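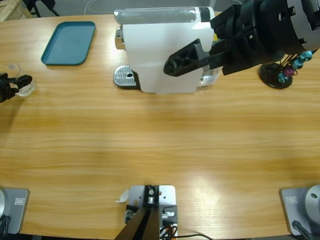

Edet Student Robotics Club
Minutes of the November general meeting

Last updated: November, after corrections from Santosh

Present: Tayla Fairweather (chair), Ildikó Kun, Santosh Thakur, Knut Vogler, Tanveer Malik (faculty advisor, from 4:30 on), and a good crowd of first-year members whose names are on the sign-in sheet by the door.
Minutes taken by Ildikó.

1. Welcome and last month's minutes

Tayla opened the meeting at a quarter past four and thanked everybody for coming out so close to midterms. It was lovely to see so many of the people who signed up at the fall fair still with us. The October minutes were approved with one change – the spare gripper pads were paid for by Knut and he would like that written down, and now it is.

2. Merar, the coffee project

Santosh gave the report, and since he had a lot to tell us this item took up most of our time. For the newer members, Merar is the project where the two arms work together to make a cup of coffee, with one arm looking after the glass and the other looking after the capsule and the machine. We picked it last spring because everyone understands what a cup of coffee is, and our visitors don't need a lecture before they can tell whether it went well.

The glass side is in good shape. Santosh and his group have slowed down the last part of the approach, and the left arm now sets the glass under the spout on most tries. He would still like a softer close on the fingers, and he asked that people please stop changing the grip force setting without writing it in the notebook. There was some laughing at this, and a couple of guilty faces.

The capsule side is harder. Picking a capsule off the wire stand is a different motion for each position, because the capsules sit on a slant and the arm has to come in at a new angle every time. Knut's feeling is that we should teach the lowest position really well and leave the others for the spring. Ildikó would prefer to keep all the positions in the practice set, even if the results look worse for a while. We talked this over at some length and very politely, and agreed to go with Knut's plan for the Zimero open house and Ildikó's plan after that.

A first-year member asked whether we could make the lid easier to reach by turning the machine sideways. Santosh said this was tried in September and the tank got in the way of the wrist, but he was glad somebody was thinking about it, and he'll show anyone who is interested at the next build session.

3. Setting up the table

Tayla reminded us all that a run only counts if the table starts out the way it is drawn on the setup sheet. Coffee machine at the far side, in the center. Capsule stand to the right of it, tray to the left, and the middle of the table kept clear, please, including phones and snacks. If you bump the stand, put it back on its marks before you start over. Knut offered to print a fresh copy of the sheet in larger type, which was gratefully accepted.

We also agreed that cables along the near edge are to be checked before the arms are powered up. Tanveer, who had joined us by then, added that he would like two people in the room whenever the arms are moving, and that this goes for officers too.

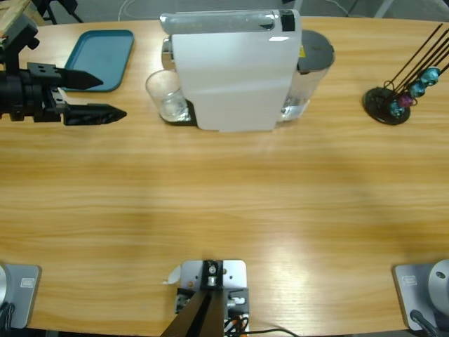 4. Zimero open house

We have been given a slot of roughly 30 minutes, a good deal longer than last year. Tayla would like to do 5 full runs and leave the rest of the time for questions, of which there are always plenty, especially from the younger kids. Knut will do the talking. Santosh will sit by the stop button. We still need people to help carry things over and back, so do let Tayla know if you have a free afternoon.

5. Money

Ildikó reported that we have $81 left in the club account for this semester. Capsules are our biggest expense, and she asked that used ones be saved for grip practice so that we only open new ones for full runs. The group agreed. Tanveer will ask the department whether it could cover the next box.

6. Skallon entry

Tanveer brought a printed copy of the rules for the Skallon student contest and passed it around. The contest wants a written report along with a video, and he thinks Merar would be a fine fit if we start on the report before winter break. Ildikó and Santosh will write a first outline. Tayla asked that the first-years be given a section of their own, and everyone liked that idea very much.

To do before next time

Santosh – softer finger close on the left arm, notes in the notebook
Knut – new setup sheet, talk for the open house
Ildikó – capsule count, outline with Santosh
Tayla – list of helpers for Zimero
Tanveer – ask the department about capsules

The meeting closed at 5:40. Several members stayed on to watch Santosh try the lowest capsule position a few more times.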